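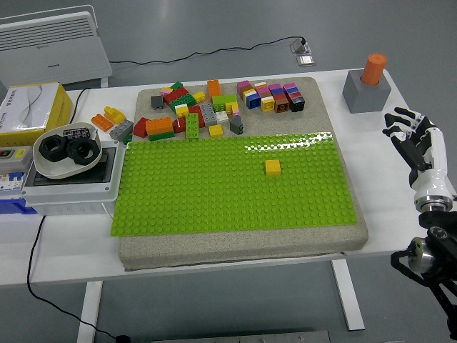
## Workshop notebook, Brurnberg plastics conservation room

Jul 21, 2019

**Subject:** Yellowing and surface tack in molded household plastics, Gresach collection

Work on the Gresach material continued today. The collection arrived in March and consists of kitchenware, radio housings, toys, and a quantity of office equipment. The present group is 37 objects, all molded, all from domestic use. Toys were left for a later session and are not covered by the readings below.

### Condition check

Each object was examined under the bench lamp and again under ultraviolet. The purpose was to separate ordinary discoloration from damage that is still advancing. The distinction matters for storage, as an object that has merely changed color may be shelved with its neighbors, while one that is giving off vapor may not.

Most of the white and cream housings show an even yellow cast, deepest on the faces that were turned toward a window. Where a label had been removed, the original color survives underneath as a clean rectangle. These areas were masked with polyester film so that they can serve as the reference for later color readings. They should not be cleaned.

The soft handles are in poorer condition. Two of the whisk handles are tacky along the whole grip and had picked up fibers from the tissue they were wrapped in. The tissue was replaced with silicone release paper. Please do not rewrap these objects in tissue, even for transfer between rooms.

One cutlery tray smells faintly of vinegar. An indicator strip was left in its box overnight and had changed color by morning. The tray has been moved to the vented cabinet and a notice placed on the shelf where it had been. The two boxes that stood next to it will be tested with fresh strips.

### Cleaning trials

Trials were carried out on the underside of 3 radio housings, in areas hidden when the object stands in its normal position. The methods were, in order:

1. Soft brush and low suction
2. Dry microfiber cloth
3. Cloth dampened with deionized water
4. Deionized water with a small addition of nonionic detergent, followed by a clear rinse

The dampened cloth removed nearly all of the gray film. The detergent gave a slight further improvement on one housing and no visible difference on the others. On the darkest housing the dry cloth left fine hairline marks, visible in raking light. Step 2 is therefore withdrawn for glossy surfaces. Solvents were not tried and are not proposed.

Peroxide whitening was raised again in discussion. The position of this workshop remains that it is not suitable for collection objects. The yellowing is part of the record of use, and the treated surface tends to become chalky.

### Light exposure

The Debnath test panels have now reached 20 days in the light cabinet. The blue and black panels show no change against the control. The pale gray panel has shifted toward yellow, and the edge nearest the clamp has lost its gloss. The clamp itself may be responsible, so the panel was turned and the clamp position noted on the back in pencil.

The cabinet meter read 2,000 lux at the start of the session and had drifted a little lower by the end. The lamp is due for replacement. Readings from this week should be marked as provisional in the log until the new lamp has been checked.

### Storage

The Navinari trays fit the existing shelves with the runners removed. They are stiff enough for the radio housings but flex under the heavier mixer base, which will stay on its board for now. Foam inserts have been cut for the flat kitchenware. The remaining foam sheet is stored under the long bench, wrapped, and is not to be used for soft plastics.

### Open items

- Fresh indicator strips for the two boxes beside the cutlery tray
- Lamp replacement, then a full set of control readings
- Color readings on the masked label areas
- Confirm with Gresach whether the mixer cord is original before the next cleaning session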